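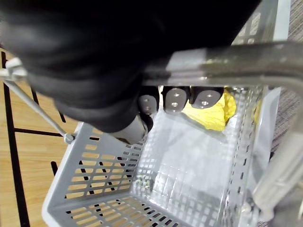 Tiered produce display

11 May 2026
By the Akley Reference Desk

A tiered produce display is a piece of shop furniture used to present fruit and vegetables on two or more levels. The two-tier form is common in small greengrocers, market halls and teaching shops, where customers pick goods by hand and carry them in a basket. Displays of this kind may be stocked with fresh produce or with artificial pieces. The artificial kind is used for training, for shop planning and for play.

Hand baskets

The hand basket is the usual companion to the display. Most are moulded in plastic in one piece, with slots in the walls and base that reduce weight and let dirt fall through. A thick rounded rim stiffens the opening. Baskets are made to nest when empty, and for this reason the walls slope inwards towards the base.

Leafy goods take up more room in a basket than their weight suggests. Carrots sold with their tops are the standard case: the root lies flat, but the foliage spreads across the basket and covers smaller items. Shop manuals advise placing bunched carrots with the tops to one side and soft goods well clear of the roots. The same applies to toy carrots with artificial leaves.
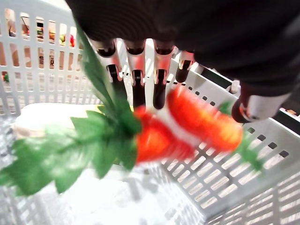
Construction

The two-tier display consists of an upper and a lower row of open wooden crates or bins. The upper row is set back and raised, so that both rows can be reached from the front. Panels may be fitted in the gap between the tiers, divided by upright posts. Metal rails or handles are sometimes fixed to the front of the upper tier.

The lower tier is normally the deeper of the two and is split by wooden dividers. In the Horrocks pattern, sold from a works at Flirstead, the dividers stand in grooves and can be lifted out for cleaning. The Horrocks catalogue lists the standard divider at 330 mm long, with a stock number of 2177.

Arrangement of stock

Round fruit is generally placed on the upper tier, where a mixed pile holds its shape behind the front board. Apples and mangoes are often combined for colour, with a single-coloured fruit in the next crate.
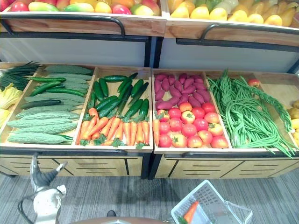 Long vegetables are kept below. Bitter melons and cucumbers are stacked lengthwise in rows, which keeps the pile from rolling. Carrots are laid side by side with the points towards the customer and the leafy ends behind. Two kinds may share a compartment if they differ clearly in colour, as with orange carrots in front of dark green cucumbers. Leafy vegetables are usually given the end positions, where the leaves can overhang without covering other stock.

Restocking is carried out from the back of each compartment forwards. With fresh goods the older pieces are brought to the front first.

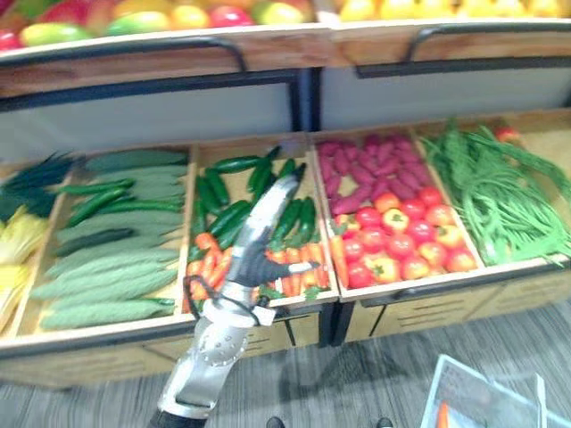

Artificial pieces need no rotation but collect dust in ridged skins and between leaves. They are wiped with a damp cloth and dried before being put back. The teaching shop at Mencombe, which has 44 compartments in use, cleans its stock each September and replaces any piece with faded paint or loose foliage. Replacement leaf tops are supplied in packs of 20.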